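We use cookies to remember your settings and to count visits to this site. By continuing to read you accept this. Manage cookies | Accept

Dondau visit: notes for the equipment budget

Visit made July 27, 2025

Two of us from Korby went to Dondau to see how folding work is recorded with hand-held grippers. We have a line in next year's budget marked "folding, automatic" with no figure beside it. The figure has to be in by December. Up to now all we had to go on was sales literature for complete folding machines, and none of those would fit through the door of the flats where most of our work is done.

For readers outside the firm, Korby does housekeeping for furnished lets and for people who need help at home. A good part of the day goes on bedding, covers, towels and odd pieces of cloth. We do not have a laundry hall. Anything we buy has to work in a bedroom that belongs to the customer, with the customer's furniture in it, and go back in the van afterwards.

The visit was arranged through Esel, who hire out equipment and also find rooms and people for recording jobs. We paid our own travel and were given lunch. We had agreed beforehand that we would place no order on the day, and we kept to that.

What we went to see

The idea is to record the work first and buy the robot later. A person does the job holding a gripper in each hand, with a camera on the gripper, and the recordings are used to teach a robot arm the same job. Our question was how much of this a firm of our size would have to pay for, and in what order.

The job on the day was a single piece of patterned cloth, to be taken up, folded and laid on a double bed. This is close to what our staff do with throws and table covers. I had expected a bare table under strong lights, and was glad to find a furnished bedroom. There was a thick printed blanket on the bed, pillows were up against the headboard, and there was furniture close by on both sides. A room like this is a fair test for us. Half our customers' bedrooms are tighter.

The bed at Dondau, with the patterned cloth lying on the blanket.

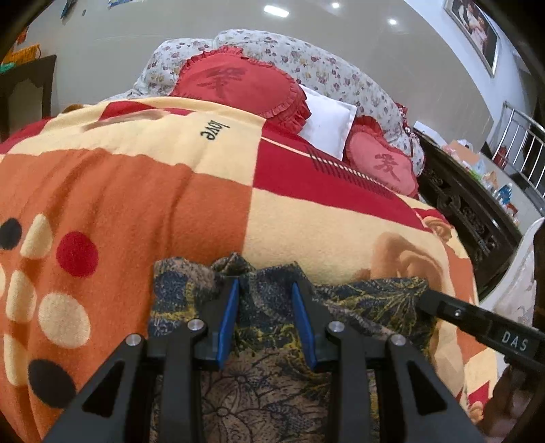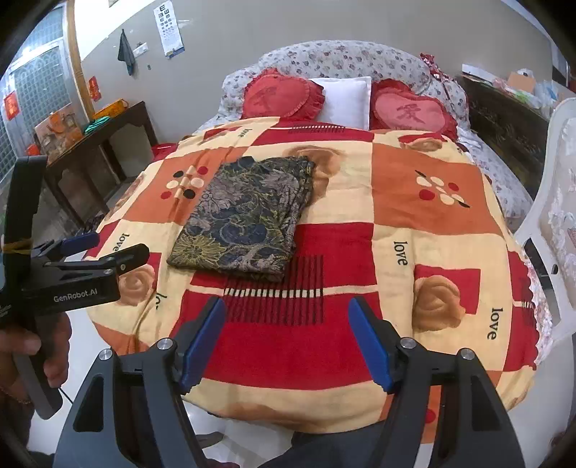
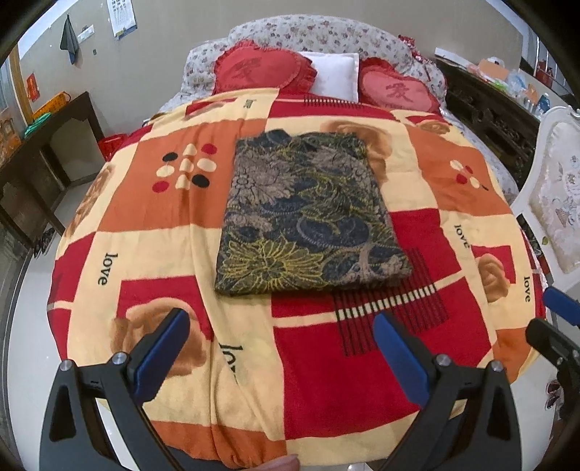

M. Rizvi

The first thing I wrote down was the size of the tool. From the leaflets I had pictured something like a pair of kitchen tongs. It is a good deal bulkier than that at the front. The black linkage opens out well past the two blue pads, and with one in each hand you need clear space at the side of the bed. The room had a carved cabinet beside the bed and a white chair on the same side, so there is a right and a wrong place to stand. In several of our flats the bed is pushed against a wall on one side. We would have to move it or work from the foot, and moving furniture is a thing we promise customers in writing that we will not do.

The second point was cloth on cloth. The printed blanket is soft and has a pile, and it rises into creases of its own. When the pads close on the top layer they have to take that layer and leave the blanket where it is. In the first picture the pads have gathered the cloth into a small ridge, and that is the grip I would want to see done a few hundred times before I believed in it for our thinner covers. I asked what happens when both layers are taken. The answer was that the person lets go and does it again, and the recording is marked so that it can be left out or kept on purpose.

My colleague was more interested in the colours. The cloth is dark with a busy print, and the blanket is red, orange and cream with roses, dots and words on it. Our own sheets are white, and they are mostly laid on other white things. We asked whether a recording made with a bright blanket would be of any use for white on white. The people there thought it would help with the hand movements and less so with finding the edge, and that we should plan to record our own linen as well. This matters for the budget. It means we cannot simply buy in somebody else's recordings and leave the line at that.

How the time goes

We sat in for the morning. The pace is slower than ordinary folding. A member of our staff would fold a piece like that without looking at it. With a gripper in each hand there is no feeling for the cloth through the fingertips, and you watch the pads the whole time. I had a turn, and my forearms were tired well before I was bored.

Esel's target for a day with one person is 100 recordings of one short task. The best day they have had in that room was 189, with two people changing over. We would plan on the lower number and not on the best day. New people need a session to get used to the grip and the first recordings from anyone are usually thrown away. I would budget the first day for each person as training and expect nothing from it.

Resetting takes more time than I had allowed for. After each fold the cloth has to be shaken out and dropped again, and it must not be dropped in the same way every time. If the blanket has been pulled out of line it gets straightened, though they told us they leave some of the creases in. One person doing everything spends a large share of the day on this. Two people is the better arrangement, even though it looks expensive on paper.

What it would cost us

I have put these under separate headings in the spreadsheet and only give the outline.

Hire of the room and a second pair of hands through Esel is 137 pounds a day. That does not include the tools, which are quoted apart and for which we are still waiting for the written price. The shortest hire they will do is 14 days. We asked for a week and were told no. If we used one of our own empty flats between lets we would save most of the room charge, but we would then have to find the second person ourselves, and between lets is when we are busiest.

Staff time is the largest item. Two people away from normal rounds for the full hire means paying for cover. I have used our usual cover rate and added the training day for each.

Cloth is a small item but should be in there. The same piece gets handled all day and goes limp. I would set aside a set of our own sheets, covers and throws that can be worn out, in at least the three sizes we use, and not try to put them back into service.

Storage and handling of the recordings is the heading I know least about. There is a monthly charge for keeping them and a separate charge for checking them. We need to ask who owns them at the end. Our people would be recording in a private bedroom, or in something made up to look like one, and there are always things in view that you forget. In the room we saw there were boxes and packets on top of the cabinet and things on the wall. In a customer's home that could be medicine or post. My own view is that we should not record in a customer's home at all in the first year.

The robot itself I have left blank. We asked for a range and the range we were given was too wide to be useful. I would sooner show the line as "not before the recordings have been tried" than put in a number that somebody will later hold us to.

Things we did not get to see

We did not see a robot arm fold anything. There was none at Dondau, and we knew this before we went. Esel offered to arrange a second visit to a place where one is running, and we should take that up before the budget goes in.

We did not see large pieces. A double duvet cover is our worst job and it takes two people with long arms. Nobody would say whether two hand-held grippers are enough for it. I suspect that they are not, and I have asked for a trial with one of our own covers before we sign for the full hire.

We did not see pillowcases either, or anything with a zip or buttons.

Notes on the room, if we set up our own

Leave more space at the side of the bed than you would for making it. Put the chair somewhere else. Put shoes and baskets away from where people stand; I watched my feet more than I liked. A hard floor is easier to move about on in socks than I had expected, but I would still want a mat.

Bed height matters. I am fairly tall and had to bend, and after an hour I was leaning a knee on the mattress, which shifts everything on it. Either raise the bed or choose people who suit the bed.

Lighting was the ordinary ceiling lights and they seemed content with that. It saves us one item at least.

What I am asking for

Money for one hire period next year, in our own flat if a gap can be found, otherwise in the room at Dondau. Cover for two people. A set of linen written off at the start. No commitment on a robot until we have been on the second visit and have had the duvet cover tried. The written price for the tools should reach us within the month and I will add it to the sheet then.

Parking at Dondau is on the street and was full by nine. Anyone going on the second visit should take the train.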